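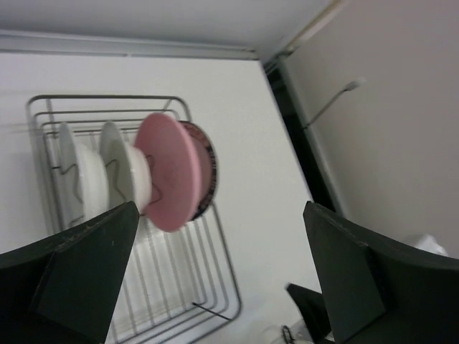 4. Setting up the Nodo under-sink filter

Right, you've turned the water off and cleared the cupboard out (steps 1 to 3), so now we get to the fun bit! I've fitted a few of these in my own kitchens and I still go slowly here.

4.1 Hold the bracket against the side wall of the cupboard and mark the screw holes with a pencil. Leave a gap of 10 cm underneath so you can get the old cartridge out later. I forgot this on my first one and had to take the whole thing down again.

4.2 Screw the bracket on. Hand tight plus a quarter turn is plenty.

4.3 Push the blue tube into the side marked IN until it stops, then give it a gentle tug. If it slides out, trim the end square and try again.

4.4 Do the same with the white tube on the side marked OUT. Zanele Kruger wrote in to say hers were both white - that's the older kit, so go by the letters on the cap.

Caution: don't wrap tape round the push-in joints. It stops them gripping.

4.5 Open the water valve slowly and watch the joints for 3 minutes. A dry bit of kitchen roll underneath will show up a drip long before you'd spot it yourself.

4.6 Run the cold tap for 10 minutes. You may see grey water at first (it's carbon dust, and perfectly normal with a new cartridge).

Note: never run hot water through the filter. If you've got a mixer tap, keep it over on the cold side while you flush.

4.7 Write today's date on the cartridge label. Mine says April 29, 2020 in very wobbly biro.

Changing the cartridge is in section 5.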